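Orik hand-held gripper kit, pair: right unit loses finger width during recording
Ticket status: open, waiting for customer
Product: Orik two-hand kit (2 hand-held grippers, soft finger pads, charging dock)
Reseller: Stodix
Opened by: customer, evaluation account
Priority: normal

Original message

Hello. We have your two-hand kit on evaluation and we must decide in December whether we buy it. In general we are satisfied with it, but I have one problem which I cannot solve with the manual.

During a recording the finger width of the right unit sometimes goes to "no value" in the Hosirum viewer. It stays like this for a moment and then it comes back. The left unit never does it. I recorded 41 takes of our breakfast task (toaster, towel, bottle, small creamer) and in 7 of them the width of the right unit had at least one gap. The takes without a gap look very good, the curve is smooth and the zero position is correct.

What I tried already:

- I restarted both units and the viewer. No change.
- I exchanged the cables between left and right. The problem stays with the right unit, so I think the cable is good.
- I cleaned the markers on the finger plates with a dry cloth, as in the chapter on maintenance.
- I repeated the width calibration, opening and closing the fingers completely, 10 times. The calibration reports "passed".

Firmware is the one that was delivered. I did not update because the release notes speak only about the charging dock.

Reply from support

Thank you for the clear report. A width gap nearly always means that one of the two finger markers was not detected. Please tell us:

1. Are the gaps at a certain opening of the fingers, or at any opening?
2. What is the light in the room, and did you change it between the takes?
3. Please attach one still from the right unit with the fingers closed or nearly closed.

Please do not remove the soft pads yet. If they are mounted again with a small angle, we cannot compare with the earlier takes.

Reply from customer

Thank you for the fast answer.

To 1: I looked again at the takes with gaps. In 5 of them the gap comes when the fingers are almost closed, for example when I hold the edge of the towel. In the other ones the fingers are in the middle position and I turn the wrist quickly.

To 2: We have ceiling light only. The wall above our black cloth is white and very bright, and I can imagine that the automatic exposure does not like this. I did not change the light between the takes.

To 3: The still is attached.
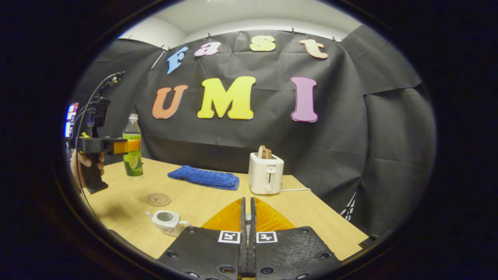 Page last changed: July 13, 2019

Both markers are visible to me, one on each side of the gap, and the orange pads are lined up along the gap. So I do not understand why the viewer should lose one of them. Maybe you see something with your tools that I do not see.

One more question. There is also a small checkerboard patch at the lower right, behind the cloth. Can the detection take this for a marker? I can cover it, but I did not want to change two things at the same time.

Reply from support

We agree, both markers can be seen and the pads look aligned. The checkerboard should not matter. The detection accepts only the marker numbers which are stored in the profile of the unit. You may cover it, it does no harm.

Your note about exposure is more interesting. With the delivered firmware the exposure is measured over the full picture. A bright wall above a big black cloth can make the value jump when you turn the wrist, and for a short time the white part of the marker is too bright. We would like to test this first:

- In Hosirum, open Device, then Camera, and set exposure to "locked".
- Hold the right unit over the table as at the start of a take and press "Set".
- Record the same task again, with the same speed of the hand.
- Do the same for the left unit, so that the pair is equal.

If the gaps at the nearly closed position are still there, the reason is probably another one. Then we would ask for the calibration file of the right unit, and Jayawardena, our repair partner, can send you a replacement pair of finger plates. In the evaluation period this is free of charge. You only change the plates, the body of the unit stays with you.

Reply from customer

I understand. I will lock the exposure and repeat the takes, first with the towel because there it was most frequent. The calibration file I attach already now, it is small.

Two remarks for your manual, if it is allowed. The page about exposure does not say that the value must be set again after a restart, or is it stored? And the screws of the finger plates are shown without the size of the key. I would like to have the correct key on the table before replacement plates arrive.

Reply from support

The locked value is stored in the unit until the next firmware update. The plates use the small hex key from the lid of the case. Both points are forwarded to the person who writes the manual.

We received the calibration file. The ticket stays open until we have your new takes.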